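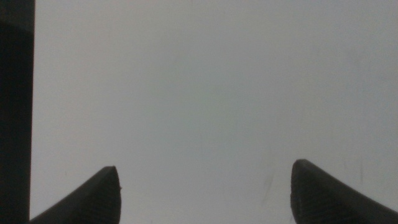 Una parada que no figura como avería

Opinión

En octubre, la célula de clasificación que Trernix instaló en el almacén de Cetport hizo 913 ciclos de agarre en una noche sin levantar una sola pieza. El brazo bajaba, cerraba la pinza, subía y volvía a empezar. El panel estuvo en verde todo el turno. A las 8 de la mañana, cuando entró el relevo, el registro daba los ciclos por completados y la cinta de salida estaba vacía.

Trabajo en mantenimiento y no soy contrario a los robots. Llevo años montándolos y arreglándolos, y la mayoría de las averías que he visto se resuelven con una llave y un poco de paciencia. La de Cetport también se resolvió pronto. Lo que me preocupa es cómo se ha contado después.

El informe de Trernix habla de «condición visual atípica». La cámara de muñeca tenía delante una superficie clara y lisa, sin bordes ni texto ni contraste suficiente, y el programa de detección devolvió una posición de agarre de todas formas. Le puso una confianza baja, pero por encima del umbral. El umbral lo había bajado alguien durante la puesta en marcha para que la célula no se parase tanto. Esto último está en el anexo y no en el resumen, y creo que debería ser al revés.

Una superficie pálida vista de cerca no tiene nada de atípica. En un almacén es lo que hay: el fondo de una bandeja, la tapa de una caja, una mesa, un panel. Si un sistema no sabe decir «no veo nada que coger», el fallo es de diseño y va a repetirse. Una persona que mete la mano en un cajón y no encuentra nada la saca y avisa. A la máquina hay que programarle ese aviso, y en esta célula no se hizo.

Hay un segundo problema, más básico. La pinza puede saber si ha cerrado sobre algo. Basta con leer la apertura de los dedos al final del recorrido o la corriente del motor. El modelo de Ondent que lleva esta célula da los dos datos. Ninguno se usaba para validar el ciclo. El contador sumaba cuando el brazo terminaba la trayectoria, con pieza o sin ella. Se medía el movimiento y se le llamaba producción.

Se me dirá que no hubo heridos y que la pérdida fue pequeña. Es cierto. Pero un brazo que sigue moviéndose sin información válida es un asunto de seguridad aunque esa noche no hubiera nadie cerca. El vallado protege al que está fuera. No protege al técnico que entra en modo manual convencido de que la máquina sabe dónde está la pieza, ni evita que un dedo apriete contra una superficie fija hasta que salte el límite de par. En la planta de Negash vi una pinza doblada por algo parecido, y allí también se anotó como desgaste.

Mi propuesta es modesta. Primero, que ningún ciclo cuente como bueno sin confirmación de agarre. Segundo, que tras 3 agarres vacíos seguidos la célula se pare y pida ayuda, aunque moleste al jefe de turno. Tercero, que los umbrales de detección tengan dueño y fecha, igual que los parámetros de seguridad, y que no se puedan tocar en la puesta en marcha sin dejar constancia. Nada de esto exige comprar equipos. En Cetport la modificación costó 2 tardes de trabajo.

También pediría que las imágenes de la cámara se guarden junto al registro de ciclos. En Cetport se sobrescribían, y el diagnóstico se hizo repitiendo las condiciones a mano. Con las imágenes de la noche se habría visto en minutos.

Entiendo por qué se bajan los umbrales. Una célula que se para mucho da mala impresión en la entrega, y el cliente mira la disponibilidad antes que ninguna otra cifra. Mientras los contratos premien solo las horas en marcha, los integradores seguirán entregando máquinas que prefieren moverse a preguntar. El de Cetport se renueva en primavera y, por lo que sé, la cláusula de disponibilidad sigue igual.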